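Vesis Laundry and Folding
Frequently asked questions

How do I book a pickup?
Fill in the form on the Pickup page or call the shop. Orders placed before 4 p.m. are collected the same evening.

Is there a minimum order?
The minimum is 4 pounds. Lighter bags are accepted and charged at the 4-pound rate.

Do you sort my clothes before washing?
We separate lights, darks and towels. If you want everything washed together, write that on the bag tag.

What detergent do you use?
An unscented liquid. You can also send your own in a closed bottle with your name on it. We don't add fabric softener unless you ask for it.

How are clothes folded?
T-shirts are folded in thirds with the sleeves in, then in half. Shorts and pants are folded along the center, leg over leg. Socks are paired and turned over once at the cuff. Underwear is folded flat and packed in its own paper sleeve.

Can I ask for hangers?
Yes, for shirts and dresses. Send your own hangers or buy ours at the counter.

Do you iron cotton?
Ironing is a separate service. Gray and dark cotton is ironed inside out on medium heat. Prints are never ironed directly.

What if something is missing from my bag?
Contact Shuzhen Jiang at the front desk within two days. Have your order number ready. Unclaimed items are kept on the shelf behind the counter until the end of the following month. 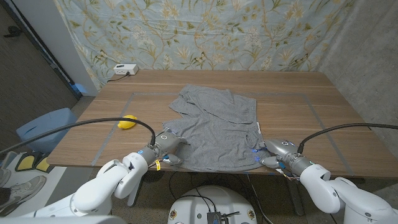 How should I fold a cotton T-shirt at home so it doesn't crease?
Lay it face down and smooth it from the collar to the hem with your palms. Fold each side in toward the middle, lay the sleeves flat, and bring the hem up to the collar. Put it away without stacking anything heavy on top.

Are you open on holidays?
We close for the last week of December. Bags left before then are ready when we reopen.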